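Tazi Hand-Held Gripper Kit: Frequently Asked Questions

Last updated 12 June 2025

These are the questions the Vakby support desk gets most often about the Tazi kit and the recording service that goes with it. If yours isn't covered, write to the desk using the form on your account page. Messages sent before noon are normally answered the same day.

Getting started

What is the Tazi kit for?
It lets a person record handling tasks by doing them. You hold the gripper, pick things up, move them and put them down, and the kit stores video along with the finger opening and the path your hand took. Customers use the recordings to train their own robot arms. You do not need an arm to make recordings.

What comes in the box?
A single kit holds one hand-held gripper, two sets of finger pads, a charger, a data cable, a sheet of spare markers and a printed quick guide. The double kit has two grippers, paired before they leave us. The head unit and the backpack recorder are sold separately.

Do I need the head unit?
No. The gripper records on its own. The head unit adds a second view from the operator's position, and some customers want that for tasks where the hand is behind or inside something. If you buy it later, you can add it to an existing kit from the Devices page without sending anything back.

How long does setup take?
Allow an hour the first time. Most of that is charging and the firmware update. After that, a trained operator can be recording 10 minutes after walking into the room.

Can I see the kit before I buy?
Yes. We run demo days at our Amthorpe office, and the next open one is in November. Matúš Beneš handles bookings. Companies ordering the double kit can ask for a private session, subject to dates. You are welcome to bring your own objects, as long as they fit on a table and are not hot, sharp or leaking.

Using the gripper

What kinds of objects can it hold?
Anything you can pinch safely between two fingers, up to 500 grams. The fingers give a little, so cups, boxes, fruit, small bottles and plant pots are all fine. Very thin items such as a single sheet of paper or a coin lying flat are difficult. We suggest leaving those out of your first task list.

How should I line up with the object?
Bring the gripper in with the fingers apart and keep the object in the gap between the pads before you close. Beginners tend to watch the object directly and forget the gripper's own view, so the first few recordings often show the object off to one side. Check the live view on your phone until you get the feel of it.
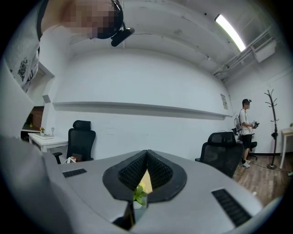

The view past the finger pads, with a small green plant visible in the gap between them.

Does it matter if people show up in the recording?
The wide lens takes in a lot of the room, and anyone working nearby will probably appear. Faces are pixelated when the files are exported, and this is on by default. Only an account owner can turn it off. Tell people in the room that you are recording, and check the rules that apply where you are.

Can more than one person record in the same room?
Yes. Each gripper writes its own files and they do not interfere with one another. Give each operator enough space to turn around without bumping into chairs or cables. If two operators are sharing a table, start them at opposite ends.

My arm gets tired. Is there a better way to hold it?
Keep your elbow close to your body and move your feet when you have to reach. A person new to the kit should stop for a few minutes after every 50 recordings. Nam-gil Cho, who trains operators for us, has put a short video on grip and posture in the Help section.

Can I use it left-handed?
Yes. The shell is symmetrical at the handle and the trigger works from either side. Change the hand setting in the app before you start — the software cannot tell on its own, and files saved under the wrong hand have to be corrected one at a time.

Delicate and awkward objects

Will the fingers damage soft things?
Not if you close gently and use the soft strips. The strips bend around the base of the object and spread the pressure over a larger area. We recommend them for potted plants, paper cups, bread and anything with a coating that scratches. Close until the object stops sliding, then stop. Pressing harder does not make the recording any better, and it teaches the arm to squeeze.

Where should I grip a potted plant?
By the pot, low down, with the leaves clear of the pads. Leaves that hang over the rim can get pinched, so approach from a side where there are fewer of them. Lift straight up a short way before you move sideways. A square pot is easier if you meet two flat sides; if you catch it on the corners it will turn as you close.
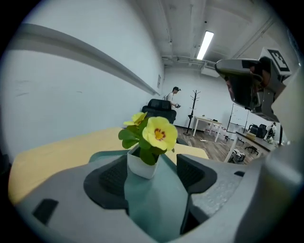 Markers, lighting and tracking

What are the black-and-white squares?
They are tracking markers. The software reads them to work out how far apart the fingers are. Keep them clean and do not write on them or cover them with tape. If a marker is scratched or starts to peel, replace it with one from the spare sheet and run the finger check again. The number on the new marker must match the old one.

What lighting do I need?
Normal office lighting is enough. Fluorescent ceiling lights are fine if you set the mains frequency in the app, under Camera. Without that setting you may see bands moving across the video. Avoid recording with the sun coming straight in through a window behind the object.

Tracking drops out near a white wall. What can I do?
A plain wall gives the software very little to follow. Put something with detail on it, such as a poster or a shelf with items, or turn the table so that the gripper faces the more crowded side of the room. Shiny floors and large mirrors can cause the same problem.

Do I have to clear the room first?
No, and we would advise against it. Chairs, shelves and desks help with tracking. Do clear the path you are going to walk, and tape down loose cables.

Files, storage and the recording service

How many recordings fit on the gripper?
With short tabletop tasks, 3,000 on the standard card. Longer tasks take up more room. The app shows the space left and warns you before the card is full.

What format are the files in?
Standard video plus a text file of positions and timings for each recording. The Pristurlow converter, included with every kit, turns these into the layouts most training software expects. Rostislav Šimek maintains the converter and lists known problems on its download page.

Who owns the recordings?
You do. We do not look at your files or use them for anything unless you send them to us with a support request. Files attached to a request are deleted once it is closed.

Can you make the recordings for us?
Yes. With the recording service, you send a task list and the objects, and our operators record at our site or yours. You get a small test batch first. Once you approve it we go ahead with the rest. Changes to the task list after approval are charged separately, so please look at the test batch carefully. Iveta Gajdoš prepares the quotes and will need to know the number of tasks, the number of recordings per task and whether you want the head view included.

Care, repairs and returns

How do I clean the pads?
Wipe them with a damp cloth and let them dry fully. Soil and flour are the usual trouble, as they get into the texture and make the grip slip. Do not use alcohol on the soft strips — it makes them stiff. Keep all liquids away from the openings in the shell.

How often should pads be replaced?
Check them once a week if you record every day. Replace them when the texture has worn smooth or an edge has lifted. Always change both sides together.

I dropped the gripper. What now?
Look over the shell for cracks, then run the finger check and the camera check in the app. If both pass, carry on. If either fails, stop recording and open a repair request. Recordings made after a failed camera check cannot be corrected later.

What does the warranty cover?
Faults in the electronics, the camera and the trigger for one year. Pads, strips and markers are wear parts and are not covered. Opening the shell ends the warranty, unless our repair desk has asked you to do it.

Can I return a kit?
Yes, within 30 days, with all parts and in the original case. Remove your card first. Miloslav Jurčo at the repair desk checks returns in, and refunds go out once he has signed them off.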